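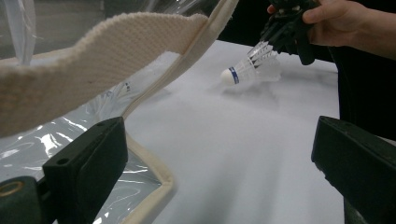 10/06/2023

I started playing badminton again this fall after a gap of eight years. The club meets at the old school gym in Cokdale and uses feather shuttles only, so I had to relearn how to look after them. In my twenties I bought plastic ones and left them in the trunk of the car until they cracked.

Feathers dry out. Once the heating comes on in October the air in my apartment gets very dry, and a tube left on the shelf turns brittle. The first one I bought, a Skoltemer, lost feathers on nearly every smash. I blamed the brand. Then I tried steaming the next tube the way people used to at my old club in Zutthorpe. You hold the open tube over a kettle for a few seconds at each end, close it, and leave it overnight. Those lasted close to twice as long for me.

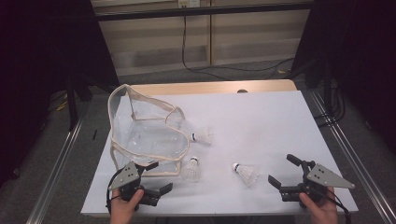
A reader wrote in after my last post to say that steaming is a waste of time and that a damp sponge in the cupboard does the same job with less fuss. She keeps hers next to the tubes and wets it every six days. I have now set up a sponge too, and I'll run both ways through the winter.

Speed is the other thing I got wrong. The gym is cold and I was buying shuttles meant for a warm hall, so every clear dropped short. I moved up one speed and my length came back. Akgül, the shop by the station, will sell you a single tube to try before you order a box — worth doing.

Next session is at 9. I still need new grips, and my left shoe has a split along the side.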